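The 30-day kitchen reset, day 3

I keep getting told that my kitchen is making me tired. The latest to say so is Drellulura, a newsletter a coworker forwards me every Saturday, and its cure is a 30-day reset. You clear a surface a day, you log how you feel, and by the end you supposedly sleep better and stop ordering pizza.

I have my doubts. The plan leans on a survey where 61 percent of readers felt "lighter" afterward. Readers of what? The same newsletter, as far as I can tell. If you ask people who signed up for a decluttering email whether they like decluttering, I can guess the answer.

Then there's the shopping list. For a plan that's all about owning less, it wants you to buy a lot of bins. Add up the Riseck organizers it links to and you can spend up to 500 dollars. Eamon Gilmartin, who writes the thing, says the bins "pay for themselves." In what, exactly?

Still, I said I'd try it, so I'm trying it. Today's task was to look hard at the counter and the sink and decide what earns its place. The toaster stays. I eat toast. 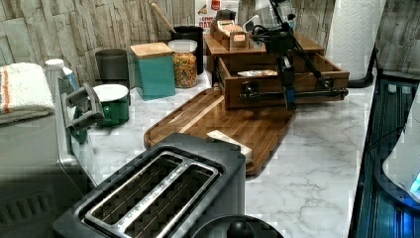
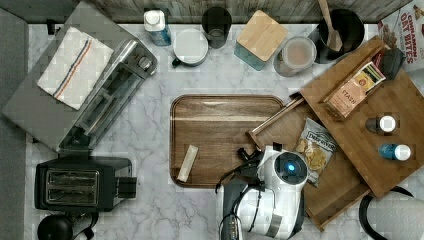
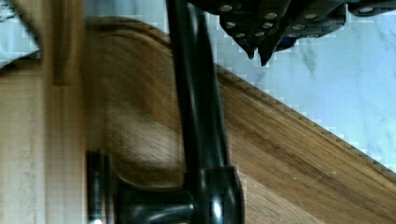
What I'm skipping

The mood log, for one. Also the bins. Killen and Duggan in the comments both swear by old shoeboxes, and I already have shoeboxes.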